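Housekeeping Skills 1, Unit 10: Canvas Footwear
Instructor: Oluwaseun Akpan
Handout for the Tuesday session

Dry brushing comes before any water. Dirt left in the tread turns to mud when it gets wet and stains the canvas. Keep the brush, the basket and the pair together on one table, and work on one shoe at a time.
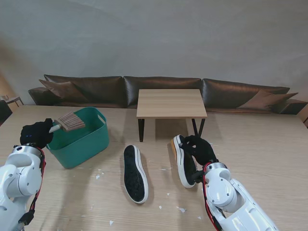

Step 1. Brush the outsole
Remove loose grit first. Turn the shoe sole-up and hold it firmly at the heel or the middle. Use short strokes along the grooves, then go around the rubber rim. Three minutes per shoe is enough for ordinary street dirt.

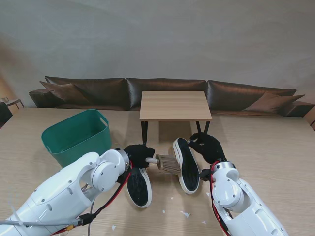 Fig. 2. Brushing a sole, with the matching shoe sole-up on the table.

Step 2. Wipe the rim
Use a damp cloth and a drop of mild soap. Do not soak the canvas. Rinse the cloth often.

Step 3. Dry and put away 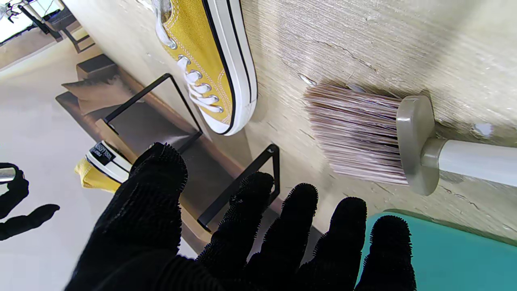

Colored canvas fades in direct sun, so dry it in the shade with air moving on all sides. Stuff the toe with plain paper if the shoe has lost its shape. A wire stand like the one under the yellow pair keeps the shoes up off the shelf. Laces can stay in for a dry brushing, but take them out before a full wash and clean them separately.

For next time: read page 58 and bring one pair of canvas shoes.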